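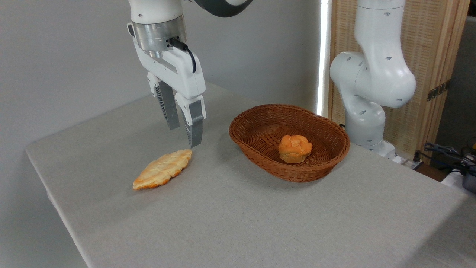 Según Theda Steinbach, comprar un coche de segunda mano sin que lo mire antes alguien que no cobra por venderlo es como firmar un alquiler sin haber visto el piso. Me lo escribió en un correo después de que le revisáramos un familiar diésel en la otra punta de la provincia, y le pedí permiso para ponerlo en la web porque yo llevaba meses intentando explicar a qué nos dedicamos y no me salía tan bien.

Quiénes somos

Hola, soy Carola Bauerfeind y llevo Seltdale con mi socio, Tavion Kowalczyk. Revisamos coches usados antes de que los compres. Ni los vendemos ni nos llevamos comisión de quien los vende, y tampoco tenemos taller propio, así que si te decimos que hay que cambiar los silentblocks no es para cambiártelos nosotros.

Yo vengo del otro lado, lo confieso. Trabajé muchos años en la recepción de un taller multimarca y allí veía entrar cada semana a gente feliz con su coche «nuevo» que salía con un presupuesto de susto. Una distribución que tocaba desde hacía tiempo, una caja automática con el aceite negro, un golpe delantero reparado deprisa y con la alineación de faros hecha a ojo. Casi todo se habría visto antes de pagar, con un elevador, una máquina de diagnosis y un rato de paciencia. Tavion era el mecánico al que yo le pasaba esos coches, y un día, comiendo en el bar de enfrente, hicimos las cuentas en un mantel de papel (lo guardo, con mancha de tomate y todo).

Abrimos en septiembre con una furgoneta prestada y un solo cliente, que además era mi primo. Ahora tenemos dos furgonetas, nos llaman de pueblos que yo no sabía ni situar en el mapa y se ha sumado al equipo Leonie Schwerdtfeger, que coge el teléfono casi siempre y se pelea con los papeles: cargas, reservas de dominio, historial de ITV, kilometrajes que no cuadran. Le encantan los kilometrajes que no cuadran. Hay que verla.

Cómo trabajamos

Nos mandas el enlace del anuncio y la matrícula, si la tienes. Leonie mira primero la documentación, y si ahí ya hay algo feo te avisamos y no te cobramos el desplazamiento. Si todo está en orden, quedamos con el vendedor y vamos Tavion o yo. Pedimos siempre arrancar el motor en frío, así que solemos ir a primera hora, y si al llegar está templado lo apuntamos en el informe. Luego medimos el espesor de la pintura panel por panel, leemos las centralitas, miramos los bajos, los neumáticos (la fecha también, no solo el dibujo), los frenos, las holguras, el climatizador y las mil tonterías eléctricas que luego dan la lata. Y lo probamos en carretera, a ser posible con un tramo de autovía.

El informe tiene 80 puntos y te llega el mismo día, escrito en cristiano. Al final ponemos un párrafo con lo que haríamos nosotros si el dinero fuera nuestro – comprarlo, pedir rebaja o salir corriendo. Es la parte que todo el mundo lee primero, así que estamos pensando en subirla arriba del todo.

También vamos contigo si lo prefieres. A mucha gente le da apuro regatear y a mí me divierte bastante.

Lo que no hacemos

No revisamos camiones ni autocaravanas. Tampoco motos, aunque Tavion tenga una y opine mucho. No te decimos qué marca es la mejor del mundo, porque hemos visto coches buenísimos destrozados por su dueño y modelos con mala fama que iban como un reloj. Y no podemos prometer que un coche no se vaya a averiar nunca. Te contamos cómo está el día que lo vemos.

Coches eléctricos e híbridos

Cada vez nos piden más. Para estos hacemos además una lectura del estado de la batería de tracción y probamos la carga en corriente alterna y, si hay un punto cerca, también en continua. Tarda más y por eso cuesta 50 euros más. Si el vendedor tiene el cable original, que lo saque, que luego comprarlo aparte duele.

Dónde estamos

La oficina está en la calle Kramer, en los bajos, junto a la tienda de recambios. Es pequeña y se aparca fatal, así que mejor llama antes o escríbenos por el formulario. Contestamos de lunes a viernes y los sábados por la mañana hacemos solo revisiones. El martes 15 de abril cerramos por la tarde, porque tenemos formación de alta tensión los tres.

Si dudas entre varios coches, mándanos los anuncios y te decimos por cuál empezaríamos. Eso no se cobra.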